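Sindness Resource Centre reopens its packing room and revises loan kits

The Sindness Resource Centre has reopened the packing room on the ground floor of the Lewis Building and has issued a revised list of the counting and sorting kits available for loan to schools and nurseries. Orders against the new list are being accepted now, with the first deliveries planned for September.

The room had been closed to returns over the summer term while its shelving was replaced and the stock was checked. During that period kits were received at the side entrance and held in the corridor store, and several schools were asked to keep materials for longer than the usual loan. The Centre thanks those schools for their patience. No charge will be made for any kit kept beyond its date as a result of the closure.

The stock check covered 1,011 separate items, from single threading blocks to full trays of number tiles. Most were found to be in good order. Pieces with chipped corners or worn paint have been withdrawn, and incomplete sets have been broken up so that their remaining parts can be used as spares. The Centre will continue to supply single replacement pieces on request, and schools are reminded that it is not necessary to return a whole kit when one block has been lost.

Thirty-eight kits appear on the revised list. Of these, eight are new and six replace older kits of the same name. The remainder are unchanged in content, although many now travel in different containers. Schools that hold a printed copy of the previous list are asked to discard it, as a number of the reference codes have been reassigned.

The most visible change concerns the containers. The lidded tubs used until now proved awkward to stack and were often returned with the lid of another kit. They are being replaced in stages by white boxes of the drawer type, open at one end, which can be filled and emptied on a table without being lifted or turned over. The Janach sorting kits are the first to move to the new boxes and the Tornent number kits will follow later in the school year.

Xiuying Kong, the Centre's loans manager, said the decision followed comments made by schools on their return slips.

"Teachers told us that the materials were sound but that clearing up took too long," she said. "Children were happy to put blocks into a tray at the end of a session. They were much less happy to fit a lid, and in practice an adult ended up doing it. We hope that the new boxes will allow the children to finish the job themselves."

The packing tables have also been altered. Large brown mats are now laid over the tabletops, and pieces are set out on the mat before being placed in their box. Bright pieces, such as the orange cubes in the Janach kits, show up well against the brown, and a block left behind on the table is easier to spot. The Centre recommends a similar arrangement to any school with pale or patterned tables, and a plain cloth or sugar paper will serve the purpose equally well.

Guidance on packing has been rewritten to match. The earlier leaflet ran to several pages and covered every kit in turn. It has been reduced to a single sheet, which will be placed in each box. Users are asked to set the box down at the top of the mat with the open end towards them, to bring the loose pieces together beside it, and to load the largest pieces first. Small items should go in last. Printed cards should be kept in their own wallet and not laid underneath the blocks, where they tend to bend.

Yusri Entili, who wrote the new sheet, said that it had been kept short on purpose.

"The old leaflet was thorough, but very few people read it to the end," he said. "What matters is that the pieces are all on the mat before packing begins – after that, the order is largely a question of common sense. If a school has found a method that suits its own children, we would not ask it to change."

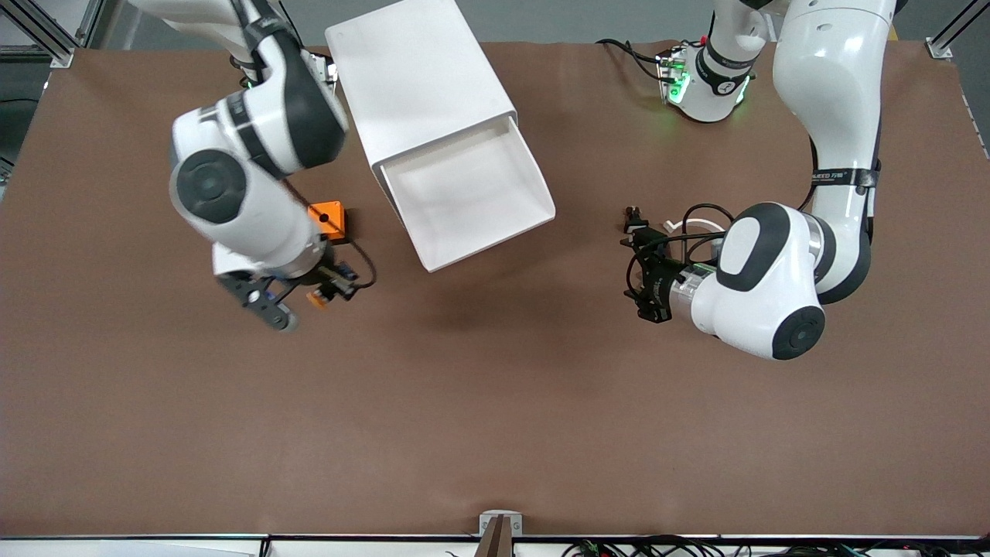 Kits returned to the Centre will continue to be checked before they go out again. Schools are therefore asked not to pass materials directly to one another, even where two schools are close neighbours and the second has already placed an order. A kit that has been passed on in this way cannot be checked for missing pieces, and the loan remains in the name of the first school until it has been received at the Lewis Building.

Blocks may be wiped with a damp cloth before return but should not be soaked. Wooden threading pieces in particular should be allowed to dry fully in the open before they are packed. Where a kit has been used outdoors, soil and sand should be brushed off. The Centre would also be grateful if sticky labels were not placed on the new white boxes, as they are difficult to remove. A card pocket for the name of the school or class will be supplied with each delivery.

Loans are for half a term in the first instance and may be renewed once if no other school is waiting. Larger nurseries may hold up to three kits at a time. Childminders may borrow one kit and should collect it in person. The loan period for kits on the new list begins on the day of delivery, and the return date will be marked on the slip.

Collection and return are by the main door, and the side entrance is no longer in use. The counter will be open from 9.30am until 4pm during term time. Visitors with several boxes may stop in the loading bay for a short period but are asked to give their registration at the counter on arrival.

The withdrawn lidded tubs are in usable condition and will be offered free of charge to schools and community groups, without lids where these cannot be matched. They may be taken from the corridor store during counter hours while supplies last.

Copies of the revised list and the packing sheet can be requested from the loans counter. A large-print version of both is available.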